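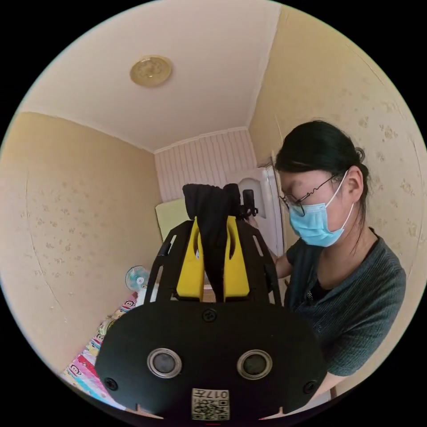
Two yellow gripper fingers between black side rails.

Treaty Monitoring Analyst, Rondonuwu Centre for Arms Control
Fixed term, full time

The Rondonuwu Centre tracks how states carry out their commitments under arms control and non-proliferation agreements. We are hiring an analyst for the Vakham desk, which covers inspection access, reporting deadlines and dispute procedures.

Duties
Read and code government statements, inspection reports and meeting records as they are published.
Maintain the desk's compliance database, currently 2,535 entries.
Draft a written brief each Friday for subscribers in foreign ministries and parliaments.
Check translated material against the original text and record any difference in legal meaning.
Attend review meetings overseas, up to 10 days a year.

Requirements
A degree in international relations, law or a related field.
Demonstrated knowledge of safeguards agreements and sanctions law.
Accurate written English. Reading ability in Persian, Russian or Arabic is desirable.
Experience with structured data and version control.
Current work rights in Australia.

Conditions
The position runs for seven months from September, with one possible extension. Hours are flexible outside the daily desk meeting at 10 am. Part of the week may be worked from home by agreement with the desk head. Travel is paid by the Centre.

How to apply
Send a CV, a cover letter of no more than two pages and one unedited writing sample to Yoga Hutapea, Vakham desk. Shortlisted applicants will complete a timed coding exercise before interview. Applications without a writing sample will not be assessed.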